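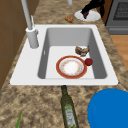 One reader wrote in to say the Gerka tap filter went on fine but dripped all night, and was there a step missing from my guide? There was, sorry! It's step 4 now, and I've redone the whole section while I was at it.

Section 2: Fitting the filter to your kitchen faucet

You'll need the filter body, the rubber washer, one of the adapters from the little bag, and an old towel. I've fitted the Gerka on two faucets now, a plain Partanen and a much fussier Gunditz, and the steps were the same both times.

1. Clear out the sink and lay the towel in the bottom. Small parts love a drain.

2. Unscrew the aerator (the little mesh tip) from the faucet. Mine was stuck solid with scale, so I wrapped it in a cloth and used pliers, gently.

3. Try the adapters until one threads on by hand. The Partanen took the 201. If you have to force it, stop and try the next one.

4. Press the rubber washer flat into the adapter — all the way down, no curled edge. Then screw the adapter onto the faucet.

5. Push the filter body up onto the adapter and turn the collar until it clicks.

6. Run cold water through it for 8 minutes. It comes out gray at first from the carbon dust, and that's normal.

Caution: cold water only through the filter. Flip the lever to bypass before you run anything hot, or you'll ruin the cartridge.

Note: pull-out sprayers won't work with any of these adapters. I tried, and got very wet.

Note: one cartridge is good for 200 gallons. I write the month on mine in marker (the current one says May) and swap it when the flow slows down. Replacements come from Fladosard, and they sell the washers separately too, so throw a spare in with your order.

If it still drips after step 4, take the adapter off and flip the washer over. Resetting the lever is covered in the next section.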